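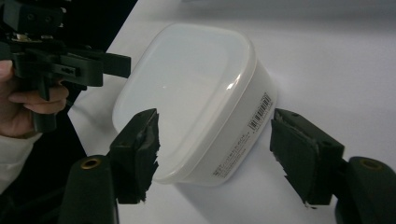

Hand Gripper Inspection, Volley Pair, Table 6

Site: Heselard
Equipment owner: Randside
Inspected by: Berwyn Rosser
Reviewed by: Hakim Teoh
Date: April 21, 2024
Pair number: 413
Result: Passed with repairs due. See items 2, 3 and 7.

Mark each item OK, Watch or Repair. Leave a comment for anything that is not OK. Do not write "same as last time."

Fingers and pads

1. Finger blocks free of cracks
OK
Comment (BR): Scuffed but sound. Flexed each one by hand and felt no give at the base.

2. Foam pads flat and fully bonded
Repair
Comment (BR): Both pads are torn along the edges and there are loose flaps hanging off. The middle of each pad still grips. Trim the flaps today, order new foam from Parri.
Comment (HT): Trimming is fine for the rest of this shift only. A flap can fold under the pad and then the fingers close crooked on anything with a smooth side, like the lidded boxes.

3. Pad faces parallel when closed
Watch
Comment (BR): Slight gap at the lower end with the fingers shut on nothing. I think it is the foam and the blocks are straight. Check again after the new pads are on.

4. Finger screws tight
OK
Comment (BR): One on the right finger took a small turn. Marked it with paint pen.

5. Threaded inserts seated in the finger bases
OK
Comment (BR): The brass-colored ones, both sides. Neither one spins or sits proud. If an insert spins, stop and tag the gripper. Do not glue it on the table.

Handle and body

6. Handle tight, no sharp edges where the hand goes
OK
Comment (BR): Ran a cotton glove around the grip and nothing snagged.

7. Brackets and plates tight
Repair
Comment (BR): One bracket screw on the second gripper is rounded off. It holds for now but I can't check it with a key. Replace the screw.
Comment (HT): Use the same length. The one that came out of this spot in August was too long and marked the plate behind it.

8. Full open and full close without sticking
OK
Comment (BR): Ran 10 cycles on each. Smooth.

9. Pinch check
OK
Comment (BR): Fingers stay where they are put when the handle is released. Keep the free hand off the pads when the other person is working the second gripper.

Table and test item

10. Tabletop clean and dry
OK
Comment (BR): Wiped before the check. Foam crumbs were swept up, not blown off. They get into the finger slides.

11. Test container in good shape, lid seated
OK
Comment (BR): White plastic food container with the printed side wall. Set it down between the open fingers with room on both sides before closing. If you have to nudge it with a finger pad to make it fit, open wider.

12. Lift and hold
OK
Comment (BR): Held the container clear of the table for around 80 seconds. It did not slip, torn pads and all.
Comment (HT): Repeat with the new pads and write the result on this sheet.

13. Cables clear of the table edge and the operator's arm
Watch
Comment (BR): Cable from the second gripper needs another clip. It reaches fine, but there is enough slack to catch a sleeve.

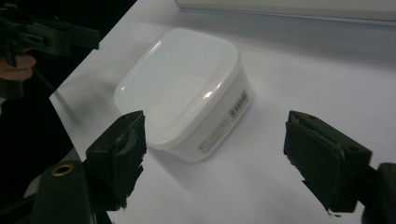
Can I change one pad and leave the other if only one is torn?

Change both. A new pad is thicker than a worn one, so a mixed set closes off center and the box turns as it is picked up.

Repairs due

Pads, both fingers: Berwyn, when the foam arrives
Bracket screw, second gripper: Berwyn, before next use
Cable clip: Hakim
Recheck of items 3 and 12: Hakim, after the pads

Pair 413 stays on Table 6 for light items until the pads are changed. No glass and no filled containers. Keep this sheet in the table folder and put a copy with the spare screws.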